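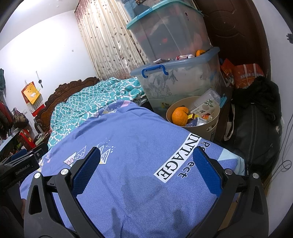

According to Anil Lobo, the word "vintage" now means nothing except that somebody would like another fiver, and anyone who falls for it deserves the bill. He put this to us in an e-mail after our September piece on second-hand linen, and he was cross enough to use capitals.

Print | E-mail this article

I took his complaint to Harpreet Thibodeau, who has sold old bedding, tablecloths and curtains from a shop in Tevstead for 20 years. I expected her to defend the trade. She did, up to a point, and I left less convinced than she would have liked.

"He's half right," she said. "It's a word with no lock on it. Anyone can walk in and use it."

Dealers, she told me, used to have a rough understanding among themselves. An antique was a hundred years old, vintage was something younger that still belonged to a time you could name, and the rest was second-hand. I asked where this was written down. She said it wasn't. I asked who had agreed it. "Well, people who'd been doing it a while."

This seems to me to be the weak spot in the whole business. If the only thing holding up a word is the good manners of the people who profit from it, it is hard to be shocked when it gives way.

Thibodeau's bigger grievance is with new goods. She means the throws and duvet covers that leave the factory with the word printed or sewn on, and the "vintage wash" that makes a sheet look faded before anyone has slept in it. She keeps a pillowcase under the counter to show customers. It came from a range called Sarer, and she bought it new to see how it would wear.

"Five washes and the colour had gone in stripes," she said. "That isn't age. Age is even, mostly. It goes where the sun was and where the folds were."

I pointed out that nobody buying a new duvet cover in a department store believes it belonged to their grandmother. A word on a blanket is decoration, like an anchor on a child's jumper. She wasn't having it. "Then why does the plain one cost less? Go and look."

I did go and look, on my way home, and the plain one was the same price. I don't offer that as proof of anything, except that a single shelf in a single shop will support whichever side you like.

Where she is on firmer ground is with the online sellers. She subscribes to a price guide put out by Dusosen, which tracks auction listings for household textiles, and she had printed out the latest page for me. It counted 869 bedspreads listed as vintage in one month. The guide doesn't say how many were really old, and neither could she, though she was willing to guess. I asked her not to.

"You can tell from the stitching on a lot of them, even in a photo," she said. "Overlocked edges, polyester thread, a care label with five languages on it. Someone's cut the label out of the next one and put ten pounds on."

Could she always tell? There was a pause. She admitted to having been caught by two Welsh blankets a few winters ago, bought in good faith from a house clearance and sold the same way. A customer brought them back. "I gave him his money. I'd have sworn to those blankets."

I liked her for saying so, but it rather spoils the case. If a dealer with her years can be fooled at arm's length, the "trained eye" that every shop of this kind advertises is worth less than the notice in the window suggests. Kilian Lehner, whose stall is across the road and who wandered in while we were talking, thought this was unfair. "You don't stop going to the doctor because he got one wrong," he said. I said I might ask for a second opinion. He said he would be happy to give me one, at his usual rate.

Thibodeau would like a rule: no date, no "vintage". Sellers would have to give a decade and say how they knew. I asked what would happen to honest people clearing out a loft who had no idea of the decade. "They can write 'old'," she said. "What's wrong with 'old'?"

Nothing, though I noticed that the card in her own window that afternoon read "Vintage Tang Quilts, Just In", with no decade given. She said the full details were on the tickets inside. On the first quilt they were, and very thorough too: 1950s, cotton filling, one repair to the border. The second had no ticket at all. She said it must have dropped off, and went to find a pin.

16 March 2020

Print | E-mail this article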